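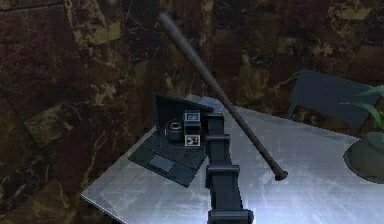 Black laptop, open for business.

Flat

The bank went flat again on the second night, at ten past four in the morning, and I know it was ten past four because that's when the inverter starts its screaming. If you've never heard one, imagine a smoke alarm that has a personal problem with you. I fell out of bed, found one ugg boot, and went out to the battery shed with my phone in my teeth.

It was July, so there was frost on the inside of the shed window. Four big grey Erkiers sat on their rack, looking innocent. I put the meter across them and got a number Dad would have been ashamed of. I turned the screamer off and stood there breathing steam at them for a bit.

My sister and I had got the shack at Panix the autumn before, along with the dunny, the water tank, a dinghy with a hole in it and Dad's batteries. She took one look at the shed and said the batteries were mine. She has a mortgage and twins and she lives somewhere with a power pole out the front, so fair enough. I work from anywhere with a signal (bookkeeping, mostly for cafes) and I'd told everyone I was going to spend the winter up there with my laptop and a wood stove and come out of it a calmer person.

Day three I was not calmer. I rang Buschmann, the battery place in town, and the bloke there said they were probably stuffed. How old? I read him the date Dad had scratched on the side of the first one. He did the thing tradies do, where they suck air in through the teeth.

"I can do you a new one for 698," he said.

"For the set?"

"Each."

I told him I'd think about it and then I ate most of a packet of Scotch Fingers standing up.

The thing is, Dad kept a logbook. He kept logbooks for everything, but the battery one was his masterpiece – some 200 pages, biro, voltage morning and night, and a little note in the margin whenever something was off. "Cloud." "Cloud, and visitors." "Topped up cell 3." "Somebody left pump on" (that was me, I was fourteen, and he'd underlined somebody). I'd been using it to hold the shed door open. That afternoon I brought it in, put it by the stove to get the damp out, and started reading from the back.

His last entry was from the summer before he got sick. The numbers were good. They were really good! The batteries hadn't been young then, either. Nobody had been up much since, but the panels had kept them fed and they'd had nothing to do but sit in the dark and be topped up. I'm no expert, but I do reconcile other people's accounts for a living, and these had been in the black when I took over the books. Something was going out that I wasn't writing down.

So I did what I'd do with a cafe. I turned everything off and went looking for the leak.

Fridge off at the wall. Pump off. Lights, router, the laptop charger, the radio Dad had wired straight into the kitchen bench so it couldn't be moved or stolen or tuned to anything except the cricket. I went out to the shed, and the little display said we were still using 70 watts. With everything off. I tapped it, because that's what you do.

I went back in and stood in the hallway and listened. You'd be surprised how noisy a house is when it's meant to be asleep. Possums, the stove ticking, the tap. And under that a hum, very low, coming from the bathroom.

I should explain about the Senodent. My sister had given me an electric toothbrush for my birthday, the fancy sort with its own charging stand and a light that goes blue when you've done your back teeth properly. It was plugged in beside the basin, glowing away. I pulled the plug out with enormous satisfaction and marched back to the shed.

Sixty-eight watts. The toothbrush had been using two.

I'd already worked out what I was going to say to her, too.

The hum was still there when I got back. It was behind the bathroom wall, and the only thing behind the bathroom wall is the linen cupboard, so I took out all the towels and then all the blankets, and then a Monopoly set and a sleeping bag that something had been living in. At the very bottom, flat against the boards, was a heater. One of those low oily-looking panel things, on a timer, with the lead going through a hole in the skirting to a power point I'd never seen in my life.

There was a bit of masking tape across the top of it in Dad's writing. It said PIPE. LEAVE ON IN WINTER.

I sat down on the towels.

Because I remembered the pipe, you see. I'd have been nine or ten. It froze and split one night and we woke up to water coming under the bedroom door, and Mum had the two of us up on the kitchen table in our nighties eating dry Weet-Bix while he swore at it with a torch. It was one of the best mornings of my childhood. I'd never thought about him having to fix it so it wouldn't happen again.

Went back to the logbook then and looked up the Julys. Every year, first of the month, a tiny P in the margin. And every year, same day, another note I'd skated straight past: "Tilt panels." There are two bolts on the frame. You undo them, you lean the panels up to where the winter sun is, and you do them up again. I'd been running a winter house on summer panels, plus a heater I didn't know I owned, and then lying awake blaming the batteries.

Doing the bolts took me all of the next morning, and I dropped one of them in the blackberries. By lunch the needle was further over than I'd seen it since I'd arrived. I left the heater on. I rang Buschmann and told the bloke I'd hold off on the new ones for now, and he said, "Well, they're still old, love," and he had a point.

That night I opened the logbook to the first blank page. My writing looks terrible under his. I put the voltage, and a P, and then in the margin I wrote "Tilted panels. Late." I had another think and added "Somebody left toothbrush on," and underlined somebody, and went to bed with both ugg boots where I could find them.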